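3.2 Soft fruit and the small bowl

The second part of the study looked at how items of food are sorted and set down during the ordinary tidying of a table. The item list was drawn up in June by Tharindu Karunaratne at the Hembridge site and later revised at Pakuvthorpe, where all of the sessions reported here were held. It covers whole fruit, peeled fruit, bottles, cups and serving dishes. Each session was given 30 steps, and a total of 300 sessions was set before the work began.

Peeled fruit was placed in a group of its own. In the earlier Kombo trials it had been counted together with whole fruit, and the results were hard to read for that reason. A peeled banana has no firm outer skin over much of its length, its shape changes from one end to the other, and loose peel may hang away from the part that is held. Whole fruit presents few of these difficulties. The revised list therefore asks for the peeled banana to be recorded separately, together with the dish nearest to it - in most cases the small green bowl.

The dishes were chosen to differ in depth and outline. Shallow plates were kept for bottles and larger goods, while bowls and cups were kept for single pieces of food. The colander was included as a container that might reasonably receive fruit, although the written instructions did not require its use. Raters at Genia scored each session from the pictures alone and were asked to note three matters: the dish in use, the state of the peel where it could be seen, and any other food left directly on the table. Where a rater could not decide, the entry was left blank and passed to a second reader.

Figure 4 shows the peeled banana at four moments. 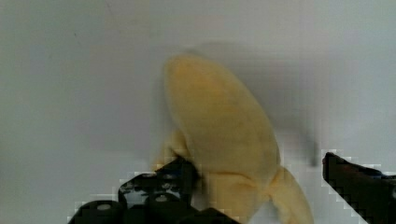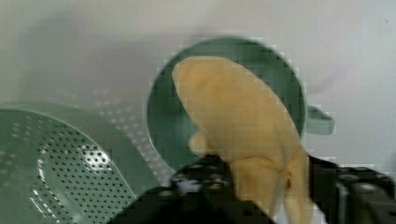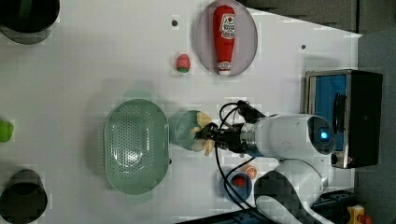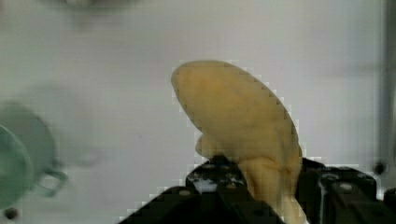 Figure 4. The peeled banana group. First view: strips of peel at the base of the fruit. Second view: the banana with the round green bowl behind it. Third view: the wider table, with the perforated colander, the ketchup bottle on its oval plate, and a strawberry lying on the table top. Fourth view: the curve of the banana and the small bulge on its left side.

3.3 Bottles and serving plates

Bottles were scored under a simpler scheme. Raters recorded whether the bottle stood upright or lay on its side, and whether it rested wholly within the plate. The direction of the cap was noted but was not used in the final score - it had been retained from the Kombo form so that the two sets of records could be compared. Sessions in which a bottle and a peeled fruit both appeared were entered under each heading.

4 comments
Share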